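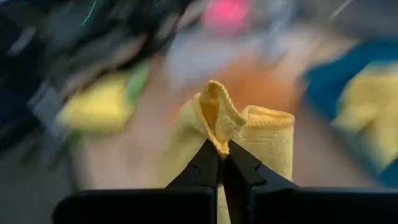
# Chapter 7: Ribs, Cuffs and Edges

I learnt to knit before I learnt to look at knitting, and I suspect plenty of you did too. You get the hang of the stitches, you make a scarf that's wider at one end, and you never once turn a shop-bought cuff inside out to see how it was finished. So that's where I'd like us to start. Go and find one! A glove, a sock, the sleeve of an old jumper — anything with a ribbed opening will do.

Pinch the edge and pull it gently sideways. Rib stretches because the knit and purl columns tuck in behind each other, a bit like a folded paper fan, and they spring back when you let go. My favourite jumper (bought at the Kirimel market, far too big) has lost nearly all its spring at the wrists, and I spend half the winter shoving the sleeves back up.

Now look at the very rim. If it's been overlocked, you'll find small stitches wrapped over the edge to stop it fraying. They make the border thicker than the cloth beside it, and if the thread is too tight the whole opening feels mean when you push your hand through.

We'll begin with 2 x 2 rib, then try the looser Motaung cuff and finish with a sample in Terkar yarn. Keep your swatches, even the wonky ones, as you'll be cutting into them in the exercises on page 479.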